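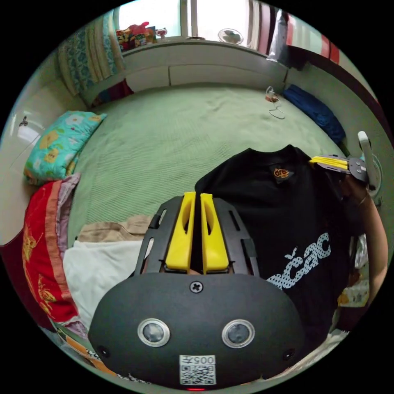 When the grip does not let go

The fault was first noticed on a pillowcase. An operator working through a list of household tasks for the Skenosby programme closed the fingers of her right-hand gripper on a hem, lifted it, and opened her hand again. The fingers stayed shut for a little under a second and then sprang apart. She noted it on her sheet as a sticky trigger and carried on to the next item.

By the time the programme paused its work, the same complaint had been entered by 14 operators in three towns. Most had used the same words. One had added that her thumb had been caught while she was freeing a sleeve, and that the skin was marked but not broken. It was this entry that brought the matter to the attention of Helju Vaher, who is responsible for equipment safety at Prutetti, the firm that supplies and maintains the hand-held grippers.

The Skenosby programme gathers records of ordinary handling work, with a strong emphasis on cloth. Operators hold a gripper in each hand and fold, stack and sort clothing and bedding in lived-in rooms, on whatever surface the household uses. The records are later used to teach robot arms to do the same work. Each pair is expected to complete 3,000 closing movements between inspections, a figure carried over from an earlier programme that dealt mainly with boxes and kitchen containers.

That inheritance is now regarded as the root of the difficulty. Cloth sheds fibre. Lint from cotton and fleece was drawn into the slotted part of the gripper behind the fingers, where it packed against the slide and mixed with the light grease applied at the factory. The slide would still close under the pressure of the hand, but the return spring was no longer strong enough to open it promptly. Inspection of the returned units found the first signs of binding at 2,000 movements, well short of the point at which anyone was due to look.

"The part did what it had been tested to do," Ms Vaher said. "It had been tested on the wrong materials. We had a sound figure for cardboard and we applied it to blankets."

The consequences for the records were more troublesome than the injury. A delayed release is hard to see when the recordings are reviewed at speed, and the readings from the trigger showed only that the operator had let go at the proper time. A garment would be set down, the fingers would hold on to a fold, and the operator would give a small sideways shake to free it. Robot arms trained on this material learned the shake. At the Postatcombe test hall, an arm placing folded shirts on a shelf began to flick its wrist after every release, and in one trial it swept a finished pile to the floor. No person was inside the guarded area.

Dong-geon Gil, who leads testing at Postatcombe, had at first looked for the cause in the control software. His team spent most of a fortnight on that line of enquiry before a colleague asked to see the operators' written sheets, which had been filed separately and had not been sent to the hall. Mr Gil has since asked that the sheets travel with the recordings as a matter of course. He is candid about the time lost. "We had the answer in a drawer," he said. "The operators had told us, in plain words, and the form had no box for it."

A notice issued on March 13, 2024 withdrew all affected pairs from use. The revised instructions require operators to brush out the slots at the start of each session and to open and close the fingers eight times with nothing between them, watching for any delay. A gripper that hesitates once is to be set aside. Fingers must not be prised open by hand while the trigger is held, and anything caught is to be freed by loosening the cloth. The inspection interval for fabric work has been halved to 1,500 movements, with a dry lubricant in place of the grease.

A redesigned slide cover, produced by the Bakhtiari workshop, is on trial and is expected to be fitted generally in May. Early samples kept out lint but made the grip noticeably stiffer, and two operators with smaller hands reported aching wrists. The cover has been thinned as a result. Ms Vaher has declined to set a firm date for its approval until the same operators have used the new version for full sessions.

The question of what to do with the existing recordings remains open. Mr Gil's team is comparing the moment of trigger release with the moment the cloth is seen to fall free, and marking every case in which the two disagree. Recordings with a clear delay will be kept in a separate store, where they may be of use in teaching an arm to recognise that it has failed to let go.

Related items
Guarding the test hall: a review of floor markings and gates
Lubricants in dusty rooms
Reporting small injuries: a revised form for operators
Letters: wrist strain and hand-held tools

Contact the editorial office | Copyright and permissions | Back to top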